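Is a fabric shaver worth it or does it just wear the sweater out faster?
Asked by gasgate_laundry

Every December I drag the knits out and half of them look like they've been through a war. A guy at work swears by his Bovent shaver, paid 60 dollars for it. The box says it "restores" wool. I don't see how cutting bits off a thing restores it. Has anyone used one for more than a month and still liked it? Mostly cotton blends, one merino that was a gift and that I'd rather not wreck. I don't want to hear about vinegar.

3 replies

Xuelian Xu
You're right to doubt the box. A pill is fiber that already came loose and tangled up. Shaving takes it off, and the sweater looks better that afternoon, but you have slightly less sweater than you did before. Do it twice a winter and you won't notice. Do it every week and you'll have thin elbows.

The price doesn't mean much either. I've had a cheap one and a De Luca that cost 4 times as much, and the only difference I could find was the noise. Change the blade when it starts to tug.

What matters more is keeping the knit flat and not pressing. Cables are the worst for this. The raised part gets cut and the valley gets nothing, so on cable knits I go by hand with a comb or leave them alone. I work on the bed. An ironing board is too narrow.

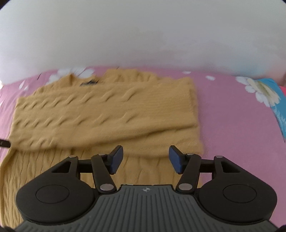 Mustard cable knit, folded flat on the bed.

Wash inside out, short cycle, and skip the dryer. I know everybody says that. It does more than the shaver.

turitz_tom
just buy acrylic, never had a problem. mine's been in the dryer 105 times probably

pennyloafer
Acrylic pills worse than anything I own, so I have no idea what Tom is wearing.

To the original poster: I'd skip the gadget for the merino. New merino sheds its short fibers in the first few washes and then mostly calms down. People shave it right away, it pills again, they shave it again, and then they tell you merino is junk. Give it a few washes first.

Be careful with reviews too. The Bovent page had 1,677 of them last time I looked and the ones I read were nearly all written the day it arrived. Of course it works on day one. Look for somebody who has replaced the blade.
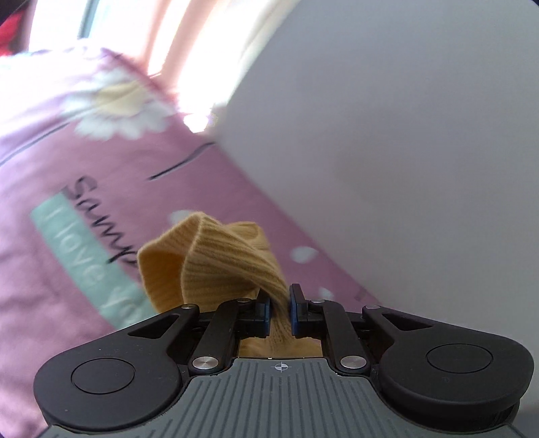
Dark blue pads, close up.

For the cotton blends, go ahead and shave them. If it's polyester in the mix, the pills hang on forever and no amount of gentle washing is going to shift them. Try the inside of a cuff before you do the front, and stay away from seams and buttonholes. A plain disposable razor works as well, if you have steady hands. I don't, and I have the holes to prove it.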